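Home - Robot Club - Projects - For Kids - Try It - Glossary - Contact

How Do You Teach a Robot to Open a Fridge?

A page for kids ages 8 to 12, from the Litovero student project

Quick question. How do you open a fridge? Go do it. I'll wait.

OK. Did you think about it? Probably not. You walked over, grabbed the door, pulled, got a snack. Your brain did a TON of work and never bothered to tell you. Where is the edge? How hard do I pull? Is my foot in the way?

A robot knows none of that. Zero. It has to learn, and our project this term is teaching it.

First try - just write the instructions

Last year's team wrote everything out. Move hand forward. Close hand. Pull back. Worked great on one door. Then they moved the fridge a little bit to the left and the robot grabbed air. Very serious, very careful grabbing of air.

So this year we do it a different way. We show it.

Showing means a person holds a gripper in their own hand. A gripper is a robot's hand - mostly fingers, no thumb like yours. You squeeze, the fingers close. You do the job with the gripper and never with your bare hand, and a camera on the gripper records what the gripper "sees" the whole time. We use two, one for each hand, and some of us wear a camera up on the head too.

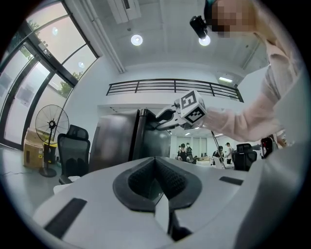
Doors are harder than cups, by the way. A cup comes with you when you lift it. A door is stuck on one side by hinges, so it swings in a curve. Pull straight back and you are fighting the hinges. Pull along the curve and it's easy. You learned that when you were a toddler, probably by yanking on every cabinet in the house.

What is the square pattern for?

There's a white cube on top of a gripper with black and white squares printed on the sides. Kind of like a crossword with no clues. It is called a marker. A computer can spot it very fast and work out where it is and which way it's tilted. Up, down, sideways, how far. Without markers the computer mostly has to guess from blurry stuff. So please please do not put stickers on the cube. Or your thumb over it.

Why do the pictures look so bendy?

Fisheye lens! It sees super wide, so straight things come out curved. Railings, windows, everything. The fingers, the door and half the room all fit in one picture and that's what we want. You get used to it. Your nose looks huge in it if you lean in.

How many times do you have to do it?

A lot. One try is called a demo (short for demonstration). We have 1195 demos so far and 942 of them were good enough to keep. The others went in the trash folder. Somebody sneezed, or let go too early, or forgot to press record. That last one happens more then you would think.

A turn is roughly 27 demos and then you swap. Your hand gets tired. Also you get sloppy, and a robot copies sloppy. If you bump the door with your elbow every single time, guess who learns to bump doors.

And you have to change things a bit. Fast one, slow one. Stand left, stand right. If every demo is exactly the same then we are back to last year and the air grabbing.

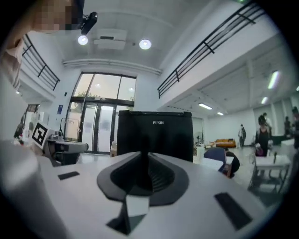 The big hall, seen from a gripper. Glass doors at the back, balconies up above.

Then what?

All the recordings go in the computer, and a program looks for what goes with what. When the door looks like THIS, the hand does THAT. It runs all night. Teams call it training, but there's no running laps. It's closer to studying.

After that comes the part everybody wants to watch, a real robot arm gets the same kind of gripper and tries by itself. First attempts are bad. Ours at the November practice pushed the door. Just pushed it. For a really long time.

The Manavberg meet

We take the project to Manavberg in spring. There are 9 teams, and the door task is worth the most points. Team Teltimley has the drawer task and they are really good at it, grr. Each robot gets three tries and you can't touch it once it starts. You can't yell at it either. Well, you can, but it doesn't have ears.

Try it at home

You need kitchen tongs (ask first) and a friend.

1. Hold the tongs. From now on they are your only hand.
2. Pick a cabinet that isn't full of glass.
3. Open it with the tongs. Close it. Five times.
4. Now your friend tells you every move out loud, and you do ONLY what they say. Exactly what they say.

Number 4 goes wrong fast. Write down the first thing your friend forgot to tell you. Was it "squeeze"? It's usually "squeeze".

Words to know

Gripper - a robot's hand
Demo - one recorded try, done by a person
Marker - the square pattern that computers can find
Training - the computer studying the demos
Ingvarsson sheet - our own paper where we log every demo, good or bad. Bring yours to the next meeting, and fill in the date this time!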